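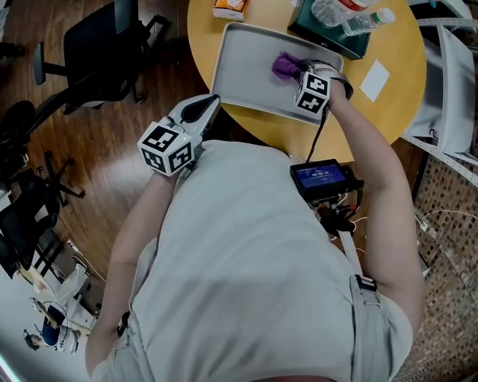 **Jinden to offer tray and tableware hire for community events in Erkis**

ERKIS – Jinden, a supplier of reusable trays, plates and cutlery to canteens and clubs, will open its hire service to community groups from April. The service will run from the company's depot on Ivine Road and will cover sporting clubs, schools, places of worship, neighbourhood groups and private parties.

Until now Jinden has hired only to commercial kitchens on yearly contracts. The new service lets a group book for a single event, with no contract and no joining fee. Customers collect the items before the event and bring them back afterwards. Food scraps need to be scraped off, but the washing is done at the depot.

The hire range has 131 items in its first catalogue. It includes serving trays in three sizes, dinner and side plates, bowls, tumblers, mugs, cutlery, serving spoons, tongs, water jugs, insulated drink dispensers and folding drying racks. Children's plates and cups are listed separately. Glassware is not included at this stage.

"We kept getting calls from clubs that wanted enough trays and plates for one night," a Jinden spokesperson said. "We had to tell them no, because everything we did was set up for kitchens that order the same thing every week. We have changed the way we store and pack the stock so that small orders can go out as well."

**How bookings work**

Bookings can be made by phone, by email or at the depot counter. Jinden asks for at least 5 days' notice for most orders, and longer for orders that include drink dispensers, as there are fewer of these. Short-notice orders will be filled if the stock is on the shelf.

Items are packed in stackable tubs with a printed list inside the lid. Customers are asked to check the contents against the list when they collect, and to sign it at the counter. The same list is used when the tubs come back.

The standard hire period is 2 nights, so an order collected in the afternoon can be used the following day and returned the morning after that. Longer periods are available for camps and festivals and are charged by the night.

Customers without a suitable vehicle can have their order delivered within 15 kilometres of the depot for a flat fee. Delivery drivers will leave tubs at a hall or clubhouse if someone is there to sign for them. They will not carry tubs up stairs.

**Charges and deposits**

Items are charged by the piece, and the price covers washing. A refundable deposit is taken on each order. Schools and registered charities pay a reduced deposit but the same hire price as other customers.

Lost or broken items are charged at replacement cost. Normal wear, such as light scratching on trays or cutlery, is not charged. Trays that come back with burns, knife cuts or permanent marker on them will be treated as damaged. Jinden suggests that groups label food with the paper tags supplied in each tub, which come off in the wash.

A full price list will be available at the depot counter when the service opens and can be posted on request.

**Washing and storage**

All returned stock is rinsed, machine washed and air dried before it goes back on the shelf. Trays are looked over by hand at the end of the process and any that need it are wiped down or sent through again. Chipped plates and cracked trays are taken out of the hire stock.

The company has put in a second wash line at Ivine Road to handle the extra volume, along with new shelving and a covered loading bay at the side of the building. The old loading area at the front has become customer parking. Work on the counter area is close to finished – signs and a ramp are still to go in.

Three part-time positions have been created at the depot, two in washing and packing and one at the counter. These have been filled.

**Trial at Siriwardena Hall**

Jinden tried out the service over the summer with user groups at Siriwardena Hall, which has a kitchen but only a small sink and no dishwasher. Groups used the trays and tableware for a seniors' lunch, a dance school concert, a trivia night and a number of birthday parties.

Several changes were made as a result. The tubs used at the start were too heavy when full of plates, and they have been replaced with a smaller size. Cutlery is now packed in bundles of ten, as groups found it hard to check loose pieces at the end of the night. The depot also added a returns shelf that can be used from 7 am, after hall users said they wanted to drop things off on the way to work.

"The lunch group told us they had been washing up until late afternoon with tea towels they'd brought from home," the spokesperson said. "They were happy to pack up and go. They also told us our teapots dripped, so we've changed those."

Feedback on the colour of the trays was mixed. Jinden will keep the plain range for now and may look at other colours when the stock is next replaced.

**Existing customers**

Commercial customers will see no change to their prices or delivery times. Their stock is kept on separate shelves and will not be used to fill community bookings. Yearly contracts due for renewal will be handled in the usual way by the contracts desk.

**Opening times**

From April, the Ivine Road counter will be open from 8 am to 4 pm on weekdays, and in the mornings at weekends. It will be closed on public holidays. Groups with an event on a long weekend should arrange to collect before the holiday, and will not be charged for the extra nights while the depot is closed.

Bookings for events in April and later are being taken now.

**About Jinden**

Jinden hires and washes reusable trays and tableware for canteens, staff kitchens and clubs in Erkis and nearby towns. The company is locally owned and operates from a single depot on Ivine Road.

**Media enquiries**

Jinden office, Ivine Road, Erkis. Visits to the depot can be arranged during counter hours. Closed shoes must be worn in the wash area.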